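3.2 Materials and surface dressing

The study compared how people put away books and folders on a desk when the surface under them was plain and when it was printed. Earlier work on desk clutter has mostly used bare tabletops, and it is hard to say how far those results carry over to homes, where desks often have mats, cloths or patterned covers. We therefore kept the objects the same and changed only what was under and behind them.

Two kinds of items were used. The first was books, all of them paperbacks or thin hardcovers with a picture or drawing on the front. The second was document folders in plain colors. The folders were chosen so that a person could tell them apart without reading anything. The books were not matched for size, and we did not try to correct for this in the analysis.

The folders were kept in upright desk organizers with open tops. We bought these from Jandgate after a first set from Partington turned out to be too narrow for the thicker folders, which caught on the dividers and had to be pushed in with two hands. The wider compartments solved this but brought a new problem - a folder standing alone in a wide compartment leans. We decided to leave the lean as it was. People at home do not prop their folders straight either, and a leaning folder changes which compartments look free.

3.3 Layouts

Layouts were drawn from a list of 58 starting arrangements. Each one fixed the position of the organizer and the folders already in it, and gave a loose position for each book. Books were laid flat and turned by hand, so no two were square to the edge of the surface unless the list called for it. Three rules applied to all layouts: no book covered another, no book touched the organizer, and at least one folder was already filed at the start.

The printed condition used the floral sheet with a brick-patterned paper on the walls, and the plain condition used an undecorated gray sheet with the same walls. Figure 3 gives one layout from the printed condition.
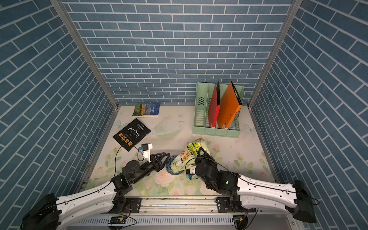
Figure 3. A starting layout on the floral sheet, with books lying flat and folders standing in the organizer.

Covers mattered more than we had expected. In a pilot run in December, people often straightened a book until its title faced them before they moved it anywhere, and this added a step that did not appear with blank notebooks. We kept the straightening in the record as its own action. A book that was turned and then left in place was coded as "adjusted" and one that was turned and carried was coded as "moved." Where the two could not be told apart, the trial was dropped from the action counts but kept for the timing results.

Of the trials collected at the Arklow and Briltska sites, 169 were complete enough to code. In 52 of these the books were placed in a stack before anything was done with the folders. The reverse order was less common on the plain sheet, and we return to this in Section 4. Small differences in how the sheets were taped down at the two sites could have affected how easily a book slid, so sliding and lifting are reported together.

We did not ask people to sort the folders by color. A few did so anyway, and their final arrangements were coded in the same way as the rest. Folders left lying on the surface at the end of a trial were coded as unfiled, even when they had been placed neatly beside the organizer.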